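Orange-tan tabletop, white ring from a hot mug, how do I get it out?
Asked by Golnar Farahani

I put a mug of tea down on my wood table in July and it left a cloudy white ring. I've tried dish soap and I've tried ignoring it. My brother-in-law says sand the whole thing. I'd like to avoid that, and also him. The finish is clear and a bit shiny, if that helps.

tablelegs11
Mayonnaise. Leave it overnight. Smells like a deli but my grandmother swore by it.

Leonidas Giannakopoulos
White means moisture stuck in the finish. Black means it reached the wood, and then your brother-in-law gets to be right. For white, lay a dry cotton cloth over the ring and press with an iron on low, no steam, 7 seconds at a go. Lift, look, repeat. Mine took 11 passes and most of a podcast. Stop if the finish goes soft or sticky.

Brinik_fan
Iron worked for me too, then I rubbed in a little Makris paste wax and waited 90 minutes before buffing. Don't skip the test spot underneath.

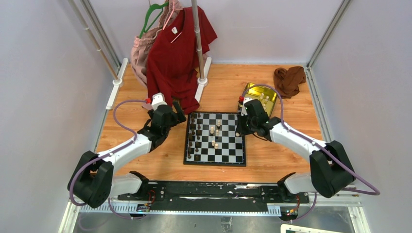

Wax won't hide everything, so check the color before you buy any. Tinted ones go dark fast, and I ruined a nice side table with a walnut one. If your top is the same sort of orange-tan as the wood under the chessboard, get the clear. And buy coasters - you'll use them for two weeks like the rest of us.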